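Moisture in stored rice, part two

The Somora loggers went back into the pantry in April, one on the top shelf and one at floor level. Each takes a reading every 600 seconds, and I now have 1,560 readings per unit to work with.

The floor logger sits consistently higher on relative humidity. Most of that is temperature: cooler air holds less water before it saturates, so the percentage rises even if the water content is the same.
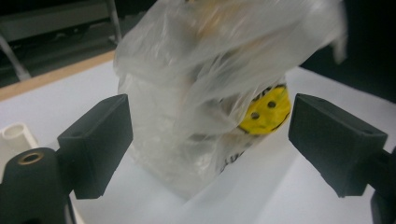 Converting to dew point removes most of the gap. What remains is roughly 2 degrees overnight — larger than the sensor error, and it closes by mid-morning when the kitchen door is open.

Next job is to swap the two units over and repeat the run.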